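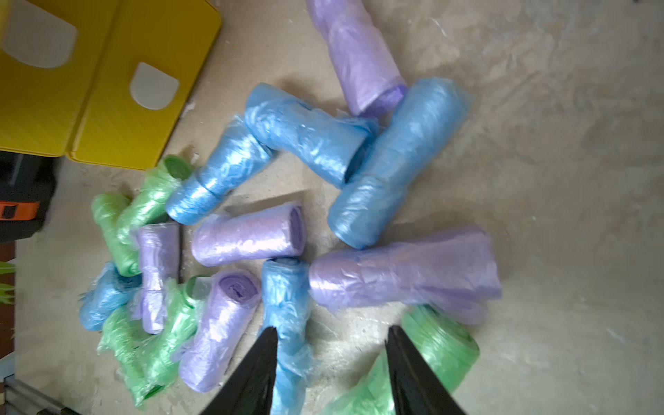
Right, the Cesel reunion dinner. I've read every gossip account's version so you don't have to, and I'm going to put it all in one thread before my tea gets cold.

For anyone under thirty: Cesel were a pop group. Four lads, matching coats, one very good song and a Christmas one. They split up by way of a statement saying they were "still brothers", and as far as anyone can tell have not stood in the same room from that day on.

Until last night, when all four were seen going into Vahidi. Vahidi is the restaurant with the unmarked door that every single person who wants to be photographed knows how to find.

If you want a private dinner in this city there are hundreds of places. There's a carvery near me where you could seat the entire royal family behind the fruit machine. You go to Vahidi because there are photographers on the pavement and the streetlight is flattering.

Order of arrival, going by the pictures: the drummer first, on foot, looking like a man who has come to fix the boiler. Then the tall one. Then the one who did the dancing programme. Then a long gap, then the singer, in sunglasses, at twenty to nine at night.

(He was always late. There's a whole fan compilation of the other three waiting on sofas. The sofas change and their faces don't.)

The official line, from "a source close to the band", is that it was "just old friends catching up". I've caught up with old friends. We didn't bring a publicist and a man with a clipboard.

What they ate, since someone will ask. One site says sharing plates. Another says the singer sent back the fish. A third says he loved the fish and asked to meet the chef. It's possible he sent it back and then asked to meet the chef, which would be the most in-character version.

Now the business end of it. Rurow, the streaming lot, have had a gap in their autumn schedule for ages with nothing in it but a grey box saying "Something Special". It's down for September. Draw your own conclusions, I've drawn mine and coloured them in.

My guess is a documentary. It's always a documentary. Grainy tour bus footage, somebody's mum in a conservatory, and a long shot of the singer looking at the sea while he talks about pressure.

I'll be watching it the minute it goes up, obviously. I'm not made of stone. I had the pencil case.

The other theory is Ullik. The festival still hasn't named its closing act and the poster has a blank space at the bottom exactly the width of a short band name. People have measured it. I've seen the diagrams. One of them used a protractor and I have no idea what for.

I don't buy Ullik, myself. It's in a field, it rains sideways, and the tall one once walked off a stage in a car park because of a moth.

Also Ullik paid them off last time, or so the story goes, when they were booked to headline and split up 12 days before. I remember this because my cousin had tickets and ended up watching a tribute to a different band entirely. She's still a bit short with people about it.

Someone in the replies is asking about the coats. No coats were seen. The drummer had an anorak. I wouldn't read anything into the anorak.

Several of you want to know about the feud. Quick version: the singer made a solo record, the tall one said in an interview that he'd "heard bits", and that was the end of that. Whole families have fallen out over less, but usually not in a magazine with a free lip balm on the front.

The solo record, for what it's worth, had one decent track on it. It was the one the drummer wrote. He has never mentioned this and I think about it more than I should.

Then there's the leaving photo, which is the bit everyone's got excited about. They came out together, with their arms round each other, smiling, and held it for long enough that you can find the same pose from every side of the street. The dancing one has his eyes shut in all of them.

Body language experts have been consulted. I don't know where papers keep the body language experts between band reunions. One says the singer's hand on the tall one's shoulder shows "dominance". Another says "warmth". I'd have said "kerb".

They then left in 3 separate cars. Still brothers! Two of them shared, and the rumour is it was the drummer and the dancing one, who live out the same way and have always got on. Sweet, if true. I'd watch that programme before the documentary, just those two in the back of a car going on about gutters.

An update, as my phone won't stop: the band's old account has posted for the first time in years. It's a black square with "May 12, 2023" on it in white. That's today. It went up this afternoon, so as a countdown it leaves something to be desired.

Replies under it so far: crying faces, a lot of people typing the name of a country followed by "please", and a woman who wants a refund on a hoodie.

Further update: the black square has gone. The fans say it was a clue. I say somebody on work experience pressed the wrong button and is having a terrible afternoon, and I hope they're all right.

Rurow have been asked and say they "don't comment on speculation". Ullik have been asked and posted a picture of a duck. I can't work with a duck.

Vahidi, meanwhile, have put the sharing plates on their front page as "the reunion table". Deposit required, more than 5 weeks' wait. You do have to admire it. The seats can't have been cold yet.

To the person who said I'm too hard on them: I know all the words to the Christmas one, including the talking bit. I queued outside a shop in a bin bag in the rain to get a poster signed and the pen ran out on the third name. I've earned this.

If it is a tour, I'm going. I'll complain about the price, the fees, the queue, the other fee that turns up at the end, and the man in front of me filming it on a tablet. Then they'll play the good one and I'll be no use to anybody.

Muting this now to go and cook something. If the duck turns out to mean anything, someone ring me.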